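Suture practice board > Thread handling > Interrupted vs running on soft tissue pads

knotweary
Posted 1 February 2022
ok so going back and forth on this. Running stitch is faster, fine, but mine always loosens at the far end. Switched to interrupted and the edges sit better. Takes forever tho. Using the Nakura thread, blue, thin stuff. Anyone else?

pad_thai_44
Interrupted every time. If one knot goes the rest still hold. Running, you lose one end and theres your afternoon gone.

knotweary
Yeah thats where I am. Four knots in on this one and still working down the cut.

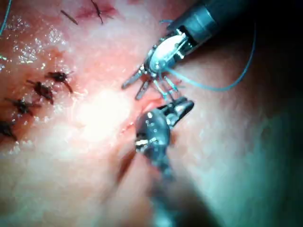

Main trouble is the tail. Leave it long and it loops up over everything, cut it short and I cant get a second throw on. Whats everyone leaving?

brinewash
Disagree w/ pad_thai. Running is fine if you keep tension as you go – most people dont. 164 posts on this board blaming the stitch when its the follow-through.

pad_thai_44
Tension on wet-look folded stuff is a differnt game, it slides. Try it on that before you say fine.

brinewash
I have. Still fine.

oldloop
Tail: shorter than you think. Grab close to the end, lay the throw flat, pull low and even. And dont yank, you'll pucker the edge. Brinkmann pads tear if you do, the Unditz ones forgive more.

knotweary
Will try shorter. Got 2 pads left, doing one each way and comparing in March.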